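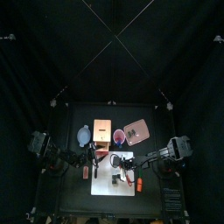
Stunemer to reopen with cable wall and 20p drawer

Lorken, July 2022

Stunemer, the second-hand household shop on Prernell Street, is reopening in the old shoe shop two doors up. Same stock, more room. Kitchen bits, desk bits, chopping boards, bowls, cups, scissors, leads, small wooden boxes with drawers that may or may not shut properly.

The shop has been closed since April for the move. Owner Harish Awasthi had hoped to be back open in a fortnight. Then the floor had to come up at the back, then the replacement boards were the wrong length, then the man with the right boards went on holiday.

"I have been selling out of my own front room," said Mr Awasthi. "People come for a bowl and stay for lunch. My wife would like it to stop."

The new place has a proper front window and a long counter down the left hand side. Kitchen things at the front, stationery and desk tidies in the middle, electrical at the back by the till where someone can keep an eye on the tester. There is a step at the door, a ramp is on order.

Prices. Plastic bowls and cups from 50p, chopping boards from £1, scissors £1 a pair or £2 for dressmaking ones. Wooden boxes are priced one by one and go up to £12 for anything with a working drawer. Everything in the drawer by the till is 20p, that means single pen lids, odd hooks, rubber feet, erasers and whatever else has turned up at the bottom of a donated box. The 20p drawer was the thing regulars asked after most during the closure, according to Mr Awasthi.

Cables get a wall of there own this time. In the old shop they lived in a crate and customers had to tip the lot out to find one. Ramesh Joshi, who tests the electrical stock, has been through every lead that came in over the spring and hung them up by type, coiled and tied. 857 in total. Phone chargers are on the top pegs, then printer leads, kettle leads, aerial, and a peg marked "?" for those he couldn't name.

"I did 800 and thought I was done," he said. "Then Harish brought another bag down from the loft."

Anyone who can identify a lead from the "?" peg can have it for nothing. One go each.

Mr Joshi asked that people bringing in cables coil them loosely and fasten with a bit of string or a twist tie, not sticky tape. Tape leaves gum on the covering and takes him ages to clean off. He would also like people to stop wrapping leads tight round the plug, as it breaks them at the neck and he has to bin them.

What they want

Wanted now: small boxes with drawers, wood or tin. Chopping boards in decent nick, plastic ones fine if not badly scored. Children's cups and bowls. Scissors of any size, blunt is all right.

On the blunt ones, Kamlesh Rajput is coming in to sharpen on reopening day and then once a month. £1.50 a pair, kitchen knives £2. Blades should be wrapped in newspaper or card for the walk over. He won't do pinking shears or anything with a serrated edge and says there is no point asking.

Not wanted: glass, mattresses, anything with a battery built in, and non-stick pans where the coating has gone. Also no more videos please. There are two boxes still waiting for a home and they are in the way of the kettle.

Donations will be taken at the back door in Tyagi Lane, mornings only, 9.30 to 12. The shutter sticks, so knock. Bags left outside overnight get wet and then have to be thrown out, which happened a fair bit last winter at the old address.

Mending bench

There will be a mending bench too, in the window. Raghavendra Thomas used to fit kitchens and has agreed to sit at it on reopening day for small wooden jobs. Stuck drawers, loose handles, a box lid that's come away at the hinge. Free if it takes less than ten minutes and a couple of quid for glue and screws if it's longer.

His advice for a drawer that sticks is to take it right out and rub a candle stub along the runners before trying anything else. Most people go straight for the sandpaper, he said, then they have a drawer that rattles.

Things should be brought in empty. He has had boxes handed over with the buttons still in them and spent longer picking up buttons than mending.

Jobs he can't finish on the day will be labelled and kept behind the counter for 3 weeks. After that they go out for sale, so collect them.

Parking

The street outside is permit holders until six. Two loading spaces round the corner in Tyagi Lane, twenty minutes maximum and the wardens do check. Narendra Tripathi at the bakery next door has said people dropping off heavier boxes can pull into his yard once the delivery van has gone, usually by half nine. Ask in the shop first. He'd rather not find a strange car across his gate with the bread still to go out.

The bakery is also doing tea and a bun for £1.80 on reopening day for anyone with a Stunemer receipt.

Doors open at ten and the first hour is likely to be busy. Old loyalty cards with the green stamp still count, full cards are good for one item up to £3. Cash prefered for the moment, the card machine is waiting on a phone line. Nearest cashpoint is outside the post office.

The date itself will go up in the shop window once the electrics are signed off. Mr Awasthi expects that by the end of the month, and will put it in the bakery window as well for those who come up from the bus station end.

Customers who left things on hold before the closure should call in with their ticket. Still unclaimed are a bread bin, a set of measuring cups, one sewing box with trays and a desk lamp with no shade. Tickets go back as far as Christmas and Mr Awasthi says he will honour all of them, though he can't promise the lamp works.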